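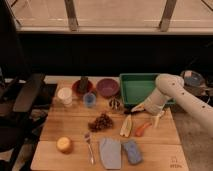 Tiempo de lectura: 2 minutos

El espacio vecinal Brabec abre esta semana un taller gratuito para aprender a ordenar la mesa de cocina después de comer. La primera sesión es el viernes, con 30 plazas, y la inscripción se hace en la entrada del local.

El taller lo dirige Sibel Uçar, que trabajó muchos años en comedores escolares. Su método es sencillo: primero se separa la comida de los utensilios, después se juntan los recipientes y al final se limpia la madera. "La gente empieza por la esponja y es un error — con la zanahoria y las uvas todavía en la mesa no se puede limpiar bien", explica.

Los participantes practican en una mesa de madera clara con cosas de todos los días: cuencos, vasos, una bandeja verde, un tenedor, un paño azul doblado y una esponja. Cada grupo tiene siete minutos para dejar la mesa libre y luego comenta con los otros grupos qué orden ha seguido.

Fasil Derese, vecino del barrio de Podley, ya hizo una prueba del curso en su casa. Dice que ahora tarda menos, aunque todavía discute con su hijo sobre quién seca los vasos.

El curso completo tiene seis sesiones. Las últimas se dedican a los cajones y a la despensa — quien lo desee puede traer una lista de lo que guarda en casa.

Utilizamos cookies propias y de terceros para mejorar su experiencia. Aceptar | Configurar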